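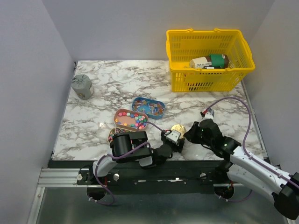
Yellow basket on the marble top.

Right, a thread about how I, a woman who gets out of breath putting a duvet cover on, ended up learning to swim front crawl at forty-six. It's long. Get a biscuit.

1/ Some background. I can do breaststroke. Head up, hair dry, the kind where you can hold a full conversation about somebody's kitchen extension. I've done that breaststroke in the slow lane at Harosthorpe baths since I was nineteen and I was perfectly happy with it.

2/ Then last March my sister signed us both up for the lake swim at Tandmont. It's 1000 metres. She told me by text, with a little fish emoji, after she'd paid.

3/ I said fine, I'll do it breaststroke. She said there was a time limit. I looked it up and she was right, and on my usual form I'd be coming in well after they'd packed up the burger van.

4/ So I booked lessons. Adult Improvers, half past seven in the evening, small pool, water like soup. I thought it'd be six other people like me. It was five blokes training for a triathlon and a lady in her seventies called Assunta Martinelli who was faster than all of them.

5/ The triathlon blokes have SO much stuff. Paddles, fins, snorkels that go up the middle of your face, watches that tell them how disappointing they are. One of them asked what my stroke rate was and I said "medium".

6/ Our teacher is Loredana Bassi and I want to be clear that I love her and am frightened of her. First week she watched me do one width and said, "You are swimming as if someone has stolen your bag." I've thought about this every day since.

7/ The breathing! Why is it so hard! I've been breathing for decades with no complaints from anyone. Put my face in a pool and suddenly I'm doing it at the wrong moment, on the wrong side, and getting a good half pint of Harosthorpe's finest up my nose.

8/ Loredana's trick is to hum underwater. You hum all the way through the out-breath, then you roll and take a sip of air, then back to humming. I picked the theme from a gardening programme and now I can't watch it without feeling faintly sick.

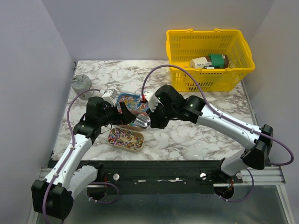
9/ Week four I did a whole length. Twenty-five metres, no stopping, no grabbing the rope. I held on to the end feeling like I'd crossed the Channel, and Assunta went past, turned, and went past again before I'd got my goggles off.

10/ Kit chat, because a few of you asked. I tried three pairs of goggles. First pair leaked. Second pair gave me a ring round each eye that lasted through a whole parents' evening. Third pair were Sezer ones off the rack at reception, the cheapest they had, and they've been great.

11/ Wetsuits I'm less cheerful about. I hired one from Flirside, the shop by the station, and it took me longer to get into than the lesson lasted. There's a technique with a carrier bag over your foot. I recommend it. I don't recommend doing it in a changing cubicle with a door that stops at the knee.

12/ By summer I could do 400 metres without stopping, very slowly, a bit like a wardrobe going downriver. The triathlon blokes had stopped giving me tips by this point, which I took as a compliment. The one with the snorkel even let me go ahead of him in the lane once. (He then had to tap my foot to get past, but still.)

13/ Tandmont, then. Cold. Brown. You can't see your own hand, and something brushed my leg near the first buoy that I've decided was weed. I was number 169 and they write it on you in marker pen, so I went to work with a faint 169 on my arm for a good few days after.

14/ I went off much too fast, panicked, flipped over on my back and looked at the sky for a bit. A very nice lad in a kayak asked if I was all right. I said I was humming. He wrote something down.

15/ But then I got going again! Hum, sip, hum, sip. Did a bit of breaststroke to see where I was (miles off to the left), then crawl nearly all the way in. My sister was already out, dressed and eating chips.

16/ I came 557th. I don't want to talk about how many people there were. I was inside the time limit and the burger van was still open, and those were my only two goals.

17/ Anyway, I've signed up for the next block of lessons. We're doing tumble turns. Assunta says you just have to commit to it and not think about the wall. Will report back if I've still got all my teeth.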